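Moving Up to Year 7: How Adby School Prepares Its Pupils
Project report, 10 Oct 2022

Our project looked at how pupils settle when they join Adby School from the primaries in Broltley and Grarudard. Adby has 1,627 pupils, so the change is a big one. We gave a questionnaire to Year 7 and got 109 back.

Most pupils said finding rooms was the hardest part – harder than homework. Changing classroom for every subject was new to nearly all of them. Those who had been to the summer visit felt surer of the building.
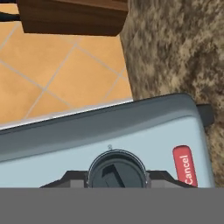
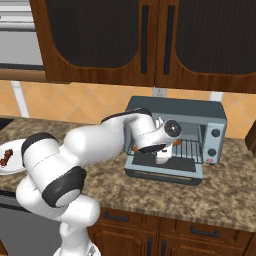
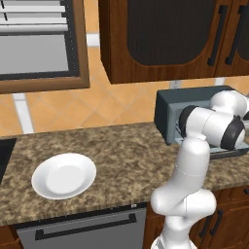 Figure 3. Simulated views: tiled floor (first), robot arm and toaster oven on a countertop (second and third).

We also asked about form time. Pupils from Grarudard liked it more, perhaps as they came in smaller groups and knew fewer people. The Ojala reading scheme got mixed answers. Some had already used it at primary and found the first books too easy.

We suggest a second visit in December, a map in the planner and a reading check before books are given out. We did not ask parents, and the question on lunch was badly worded, so we left it out.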